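Notebook, insertion bench
February, started a little after 8

Goal for today: get the new search planner running on the rod-into-hole task without me standing there with one finger on the stop button. Shota's contact estimator got merged last night and I have been itching to try it since I read the diff. Short version for anyone skimming: it works way better than I thought it would, and there is one ugly frame bug that ate the whole morning.

Setup

Same cell as last time. Planner branch is skolside-search, estimator is whatever is on main. Wrist camera feeds the hole detector, force readings feed the estimator, and the two get blended into one pose guess that the planner chases. Milagros keeps calling the whole stack Lulletti, which was only supposed to be the name of the logging tool, but I think she has won that one. I am going to stop correcting the wiki.

Config changes from the last entry: lowered the approach speed for the final stretch, turned the spiral search back on, left the tilt search off. I want to see how far we get with the plain spiral before adding anything clever.

Morning: the frame bug

First runs were terrible. The planner would line up nicely, then at the moment of contact the pose guess would hop sideways and the spiral would start from the wrong center. Every time, same direction. I spent far too long blaming the detector. I even swapped the mask for an old one and got the same hop.

Sachiko looked at the plots over my shoulder and asked why the hop turned when the wrist turned. Great question! The estimator was publishing its correction in the tool frame and the blender was reading it as base frame. With the wrist near its home angle the two are close enough that you'd never notice, and all of Shota's tests were done near home. Fixed with a proper transform lookup at the measurement timestamp, and I added an assert so the blender refuses anything with the wrong frame id. Please leave the assert in, even if it is annoying.

While I was in there I found that the lookup was quietly falling back to the latest transform when the buffer didn't have the right one. Turned that off too. It now drops the measurement and logs a warning. We got 2 warnings at startup and then silence, so the buffer is fine once it fills.

Afternoon: detector and the wrist view

With the frames sorted I went back to the detector, because the close-range view is where it has always been shakiest. The lens is wide enough that half the bench bends into the picture, cables and all, and the surface around the hole sits so close that it goes soft. The rim still has a nice glossy edge to grab onto. What we used to lose was the tip of the rod: it is lighter and a bit see-through compared with the teal part, and the old threshold simply threw it away and reported the rod ending too early.

New approach: fit the axis of the rod from the dark teal section only, then extend along it and look for the rim crossing. No attempt to segment the tip at all. Yae suggested this back when we first mounted the camera and I said it would be too sensitive to lens distortion. I was wrong, it's lovely. The taper gives you a good direction as long as you undistort the edge points first (just the points, no need to undistort the full picture, so it costs next to nothing). 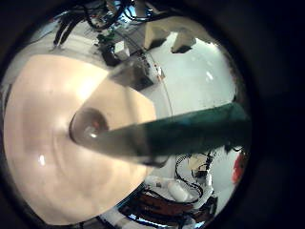 Detector notes

Glare on the pale surface is still a nuisance. The little highlight low on the left gets picked up as a candidate center now and then. I added a darkness check on the interior of each candidate and that kills it. The reddish and white reflection inside the hole does not seem to bother the check as long as I use the median instead of the mean.

The pale box shapes in the background never get past the size filter. Good.

Ran the new detector over the saved set, 1,501 frames from the wrist camera. Failures dropped to 208, and most of those are frames where the rim is hidden behind the rod, where I would rather have no answer than a bad one. The blender already handles missing detections, it leans on the force side until vision comes back.

Planner notes

The spiral now starts from the blended guess and its first radius comes from the covariance. Previously it was a constant that Karine picked by feel (a good feel, to be fair, it lands near the middle of what the covariance gives). Watching it start small when the estimate is confident is really satisfying.

One thing to watch: when vision and force disagree, the covariance should grow, and it doesn't. The blender treats them as independent and happily reports a tight answer halfway between two different holes. I put in a crude gate that rejects vision if it is too far off for its claimed uncertainty. It needs a real fix.

Also moved the search state machine into its own file. It had grown a flag called femurness_ok that no code path ever set to false. Deleted. If that meant something to anyone, come find me.

To do

Write a test that runs the blender at several wrist angles, far from home. Shota has offered to pair on this.
Replace the crude gate. Sachiko has a paper she likes, ask her for it.
Try the tilt search with the new starting radius.
Record a fresh set with the lights dimmed, the glare check has only seen one lighting setup.
Ask Karine whether Nomura needs the old message format. If they don't, drop the converter.

Left the branch unmerged overnight. Logs are in the usual folder under today's run, the ones before lunch are all pre-fix and should not be used for tuning.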